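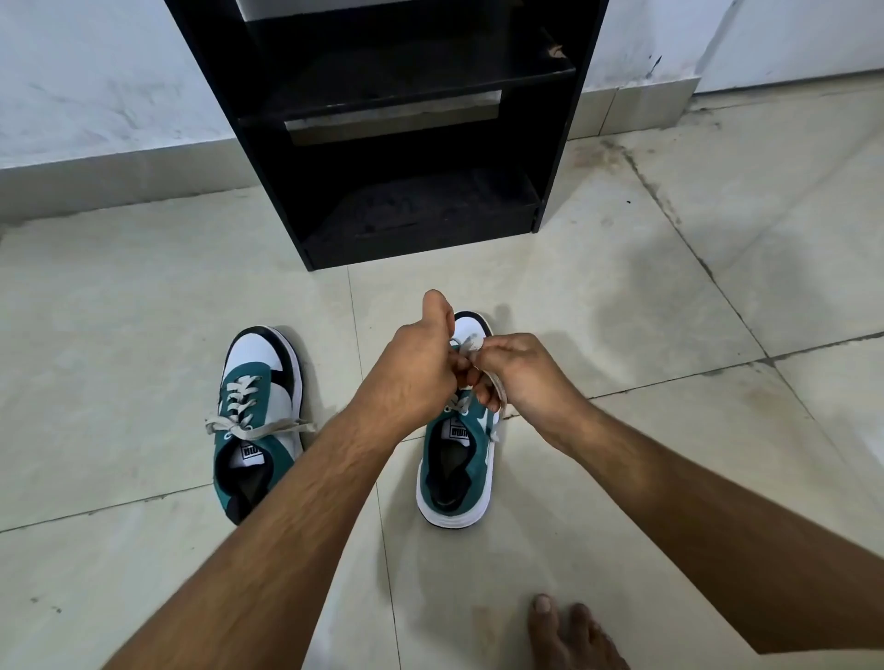
Shoes by the Door

By Roscoe Kasprzak
Jun 7, 2018

Rosalind Castellanos takes her shoes off before she has finished saying hello. She has a small shop in Romalel, called simply Castellanos, where she cleans, repairs and resells used household furniture, and she also goes out to apartments to sort out entryways and closets. When I visited her she was between jobs and eating a late lunch at her workbench, with a cabinet door lying across it.

She started in 2000, mostly with kitchen chairs. The shelves came later.

"People kept bringing me chairs and asking about shelves," she said. "Would I take a shelf, could I clean a shelf, did I have one that was narrow. A chair you can find anywhere. A shelf that fits next to your front door is harder to find."

I had come to ask her about that part of the home, the few feet of floor inside the front door. She has strong opinions on it. The first is that most people put the shelf in and then stop looking at it.

"You can go into a very clean apartment and the shelf by the door is dusty," she said. "They wipe the kitchen every night. The shelf by the door, maybe when they move out."

Black shelves are the worst for this, in her view, and also the ones she sells most of. The Puster, a plain open unit she buys secondhand whenever she finds one, comes in white, gray and black, and customers nearly always ask for black.

"They think black hides dirt. It hides a shoe mark, yes. Dust it does not hide. Matte black is the worst, every bit of grit shows, every scuff. You put your keys down and drag them and there is a line. I tell them this and they still buy the black one."

I asked how she cleans one. She put down her fork and went through it slowly, and made me read my notes back to her.

Take everything off first. Use a dry brush, a soft one, and start at the top board. Brush toward the front and let it fall. Leave the floor for the end. Then a vacuum with the narrow nozzle along the corners where the boards meet the sides. Only after that a damp cloth, wrung out hard, and a dry one behind it.

"If you go in with a wet cloth first, you make mud," she said. "It gets in the joint between the boards and it dries there. Then you need a toothpick. I have spent an afternoon with a toothpick."

The bottom compartment gets a second pass. That is where the sand ends up, she said, and the little stones out of the soles. When a board is wood and the finish is worn, she won't put any spray on it at all. For scuffs on black paint she uses a bit of dark furniture wax on a rag, and she was clear that it makes the scuff harder to see and does no more than that.

We talked about shoes for a while. She has a rule for clients, and it is a simple one: the pair you wear every day can stay on the floor, and everything else goes on a shelf or out of the hall.

"I used to say everything on the shelf," she said. "It doesn't work. You come home with bags, you step out of your sneakers, they stay where you stepped out of them. Fine. One pair on the floor is a pair of shoes. Four pairs is a pile, and then somebody kicks it and nobody can find the left one."

She likes the daily pair set side by side with the toes pointing into the room, so the floor behind can be swept. Her late husband did it the other way around and they argued about it for years. She laughed when she told me this and asked me to put it in.

Sneakers with suede on them get some extra attention. She keeps a brass brush and a rubber one in her work bag, although the brass one, she said, is for boots and should never touch a light-colored shoe.

"Suede you brush dry. Wait until the mud is dry, then the rubber brush, one direction. White parts, a little dish soap on an old toothbrush. Do the suede first, then the white, or you brush dirt onto what you just washed."

Then there is the floor. A lot of the buildings in Romalel have the same large pale ceramic tile all the way to the front door, and she finds that it shows everything. Footprints dry gray on it. The grout goes dark, and it goes darkest near the wall, where a mop pushes the water and leaves it.

"People mop toward the wall," she said. "Everybody does. You start in the middle and push. So the dirty water goes to the edge and sits in the line there. You do that for a year and you get a stain along the wall, and you think it's the tile. The tile is usually fine. It's what you left on it."

She mops from the wall outward, with two buckets, and changes the rinse water more often than seems needed. For grout she uses baking soda and a stiff narrow brush, on her knees, on a folded towel. She doesn't like bleach in a hallway. There is seldom a window, and it gets on the shoes.

The skirting she does by hand, with the same cloth she used on the shelf, turned over. Scuffs on a white wall get a damp sponge with a drop of soap. If that doesn't lift them she leaves them alone until the wall is painted. "You rub too hard and now you have a shiny spot," she said. "I would take the scuff."

I asked what she charges. For a hall and one closet, including moving the furniture and putting it back, it is 300 dollars. Until March it was less, but she had not raised the price in a long time and her supplies had gone up. She sets the shop prices by the piece. A cleaned Puster goes for a good deal less than a new unit from Millus, the furniture store on the other side of town, and she doesn't mind sending people there.

"If you want a new one, go to Millus and get a new one. They deliver. I don't deliver past the bridge."

She had one complaint about new units, and it was about the backs. A thin panel goes in last, often a different color from the rest, and people either put it in crooked or leave it off. Without it the shelf leans. She has taken in units that leaned so far the boards had started to come off their pegs.

"The back is what keeps it square. Put the back on. Nine screws, little nails, whatever they give you, use all of them. And then put it flat to the wall. If you have skirting, it won't go flat, it will stand off a little, so you need a spacer up top and a bracket. Especially with children. They climb."

The gap that the skirting leaves, she added, is where things fall. She has fished out gloves, a bus pass, letters, and once a wedding ring that its owner had already claimed on insurance. She pulls every unit away from the wall before she does anything else, and asks the client to be in the room when she does.

Before I left I measured my own hall for her on the back of a receipt. She looked at the numbers, shook her head, and asked whether the door opened in or out. It opens in. She drew a line where the door would swing and showed me that the shelf I had in mind would catch it.

"Turn it the other way or get a shallower one," she said. "Measure again with the door open. Then call me."

The cabinet door was still on the bench. She moved her lunch to the windowsill and went back to sanding it.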